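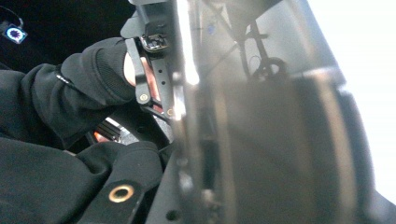
A gloved hand on the linkage of a gripper during the July open day at Remier.

The Remier training center opened its robotics hall to visitors on a Friday in July, and by midmorning the line at the registration desk reached the parking lot. The organizers had prepared for 500 guests. The final count was 640, a number that Johanna Haslinger, who directs the center, attributes to the decision to let the public handle the equipment.

"In earlier years we placed a rope between the visitors and the machines," she said. "People were polite, and they left after twenty minutes."

This year the rope was gone from most of the hall. Guests were received in groups of 30 and divided among 4 stations, each devoted to a different stage in teaching a machine to handle objects. The longest waits were at the station for hand-held grippers. These tools are carried and closed by a person, and the recorded motion later serves as material from which a robot arm can learn. Participants were asked to sort kitchen utensils, fold a dish towel and place the lids on a set of storage jars.

Andri Kofler, who supervised the station, advised each group to work at half its natural speed. Most guests disregarded him on the first attempt. The jar lids proved the hardest of the tasks, and several engineers from neighboring firms fared no better than the schoolchildren who had gone before them.

The grippers themselves are modest pieces of hardware. Flat black bars turn on brass-colored screws, and the whole linkage can be taken apart at a workbench. Mr. Kofler considers this a practical advantage for a teaching institution, where parts are handled daily by people who are still learning. Apprentices in their second year carry out nearly all the maintenance.

In the adjoining room, Impi Manninen presented Julteo, the center's software for reviewing recorded motions. Visitors could watch their own attempt replayed beside that of an experienced operator — an exercise that drew laughter, and some careful questions about how many repetitions a machine requires. Ms. Manninen declined to give a single figure. A towel, she explained, demands far more than a jar.

The afternoon closed with a panel on employment in the region. Akash Rathore, who advises manufacturers on automation, argued that small workshops will need staff able to demonstrate a task well before they need staff able to program one. Silvan Gasser, speaking for the apprentices, asked that the two skills be taught together.

The center will offer an evening course on the hand-held tools beginning in the fall. It will run for 2 terms, and registration is handled at the front office.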